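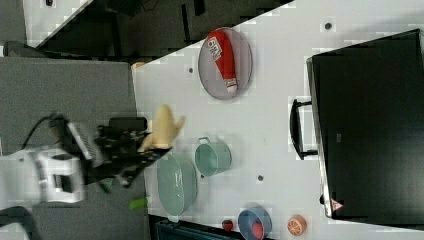 White table, gripper with the yellow soft toy.

Workshop notebook, Weltis training floor
7 October 2024

Subject: marker agreement on the second-year fitting piece, plus logbook hours for the Drurow apprentices.

Carried over from the last entry. The question was whether two assessors marking the same fitting piece with the same sheet arrive at the same score, and if they don't, which lines of the sheet are responsible. Hawi Derese and I re-marked the whole of the spring batch blind. The pieces were restamped on the underside by stores and the original score sheets stayed in the office until we were both done. 44 pieces in the batch. Pass is 40 marks.

Method
Each of us marked on our own, at the inspection bench, using the same surface plate, the same square and the same set of feeler gauges. No talking about a piece until both sheets for it were in the folder. Pieces left in the inspection room overnight before measuring. Mark sheet was the current issue, unchanged from March. Micrometer checked against the gauge blocks at the start of each session and again at the end. No drift worth writing down.

We did not clean up burrs before measuring. The sheet says "as submitted" and that is how we took it. Noting this because it matters further on.

Results
Dimensional lines agree well. Overall length, width, step height and hole position came out the same or one mark apart for nearly every piece, and where we were a mark apart the reading was sitting on a band edge. That is what you would expect from a banded scheme and I don't see a reason to touch it.

Squareness is worse. Hawi uses the square from the long datum edge. I was using whichever edge had the better finish, which I learned from the person who had the bench before me and had never questioned. The sheet says "datum edge" and the drawing has two edges that could fairly be called that. On pieces where the two edges are not parallel we get different answers, and both are correct readings of different things. The drawing needs a datum symbol. I have marked up a print and left it in the drawing tray.

Surface finish, which is Section 2 on the sheet, is where the real spread is. This section is judged by eye and fingernail against the comparison plate. Our scores differ on more pieces than they agree. The differences run in one direction: I mark draw-filed surfaces higher, Hawi marks them lower if the lay is not straight to the edge. Neither rule is written anywhere. The comparison plate shows roughness only and has nothing to say about lay.

Fit of the mating parts: agree closely when the parts were deburred, poorly when they were not. A burr on the inside corner holds the parts off and the feeler gauge goes in where it otherwise would not. I scored what the gauge said. Hawi scored what the gauge said and then wrote a note in the margin that it was a burr. Same marks from both of us in most cases, but the apprentice reading the sheet would get useful feedback from one and none from the other.

Effect on pass or fail
A small group of pieces changed side of the pass line depending on who marked them. All of them were within a few marks of 40 to begin with. In every one the change came from Section 2 or from squareness, never from the dimensional lines. Office has the stamped numbers. I am not listing them in this book.

None of the apprentices concerned will have a result altered downward. Where the blind re-mark put a piece over the line and the original had it under, Hawi has asked for the original to be reviewed. That request went up today with both sheets attached.

What I think the cause is
The sheet was written when one person marked everything. It relies on habits that person had. With two of us marking, and a third due once the Araya site starts sending people, the habits have to be on paper. I had assumed the spread would be mostly in measurement technique and planned half a day of micrometer practice for assessors. That is not where the marks are going. Micrometer practice is dropped from the plan.

Proposed changes to the sheet (draft, for Hawi to comment)
Datum edge identified by symbol on the drawing and by name on the sheet.
Section 2 split into roughness, against the plate, and lay, against a short written rule. Total marks for the section stay as they are.
Burrs marked once, on a line of their own. If a burr prevents a fair reading of fit, the assessor records the reading as submitted, then deburrs, then records again. Only the first reading scores. The second goes in the feedback box.
Band edges: a reading on the edge goes to the higher band. We both do this already — it should still be written down.

Hawi's view on the lay rule is that it should be strict, on the grounds that the apprentices are taught to finish straight to the edge and the mark should follow the teaching. I agree on the principle. My concern is that the demonstration pieces on the wall are not all straight to the edge themselves. Two of mine are not. They want replacing before we mark anyone down for it.

Logbook hours, Drurow group
Separate matter, same afternoon. The Drurow apprentices log their hours in Drundinance and ours go in on paper and are typed up. The completion figure is 4,000 hours of supervised practice. Their training lead queried why the totals we hold are lower than the totals on their screens.

Went through three logbooks line by line. Cause is the block weeks here. Drundinance credits a block week as a full working week including breaks. Our paper sheet credits signed bench time and classroom time only. Over a whole program that adds up to enough to move a completion date. There is also a smaller effect in the other direction: evening maintenance cover, which Drundinance leaves as "pending" until a supervisor approves it, and which in one logbook had been pending since March.

Have written to Drurow setting out both effects and asking which definition of an hour they want to hold to. Either is workable. Holding both is not, and an apprentice should not find out at the end that the two books disagree. Until there is an answer I am continuing with signed time and have penciled the Drundinance figure beside it.

Typing-up errors: found one transposed pair of digits and one week entered against the wrong apprentice (same surname). Both corrected and initialed.

Bench notes
Number three vise jaw is marking the work again. Soft jaws fitted for now. The hard jaw needs to come off and be dressed.
Small square failed the reversal check and has been tagged out. It was not one of the tools used for the re-mark.
Comparison plate has a scratch across the finest patch. Ordered another. Old one stays in use for the coarser patches until it arrives.
Bluing nearly out.

To do
Lay rule, first written version — me.
Marked-up print to drawing office, with the datum symbol — me.
Replacement demonstration pieces — Hawi has offered to make one set, I will make the other and we will mark each other's on the new sheet as a first trial.
Chase Drurow on the hour definition if nothing by the end of the week.
Repeat the blind re-mark on a handful of the autumn pieces once the new sheet is issued. Same bench, same gauges, same order of working, so the two sets can be compared.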